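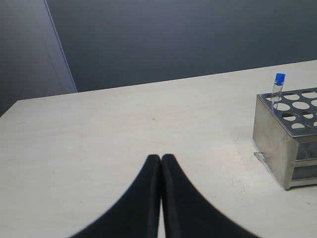
Steel rack on the bench, with a tube in the back row.

2 min read

I have been waiting since January to write about test tube racks, and this month Upendo Kaijage finally gave me the space. Thank you, Upendo!

The old plastic racks at Corden are retired. They did their job for years, but the pegs snapped, the feet warped, and anybody who has chased a rolling tube across the bench knows how that goes. The new ones are brushed stainless steel, open at the sides, with round holes in the top plate and a second perforated plate lower down. I love that second plate. A tube goes through both levels and stands up straight, even a skinny one.
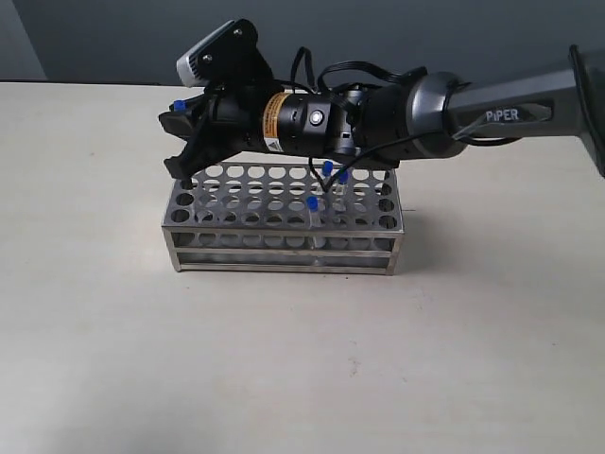

The rack lengthwise on the table, with the lower plate showing through the open side.

We ordered 31 of them from Staltitz after trying one out on the Yoo samples, and they wipe clean in seconds (I timed myself, of course I did). They are heavier than the old ones, so please carry them with two hands, especially when full.
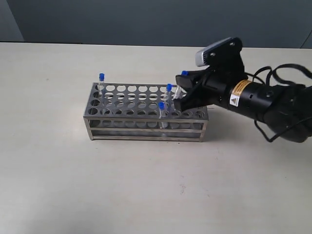 Blue caps at both ends of the rack, and clear tubes all the way down.

The blue caps are staying, by the way. A few people asked for mixed colors, and I get it, but we still have a box of 200 blue ones to use up, and I think they look great against the gray. Push the cap on straight before the tube goes in the rack. A tilted one is easier to fix in your hand than in a crowded row.
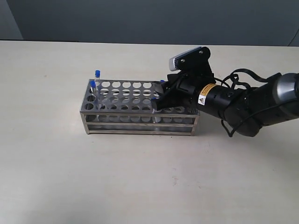
Two tubes near the left end, one behind the other.

If your bench still has a plastic rack, bring it to the Andudex shelf by 5th February and pick up a steel one. Labels go on the short end, please, with your bench number in pencil. I have spare labels in my drawer, second one down.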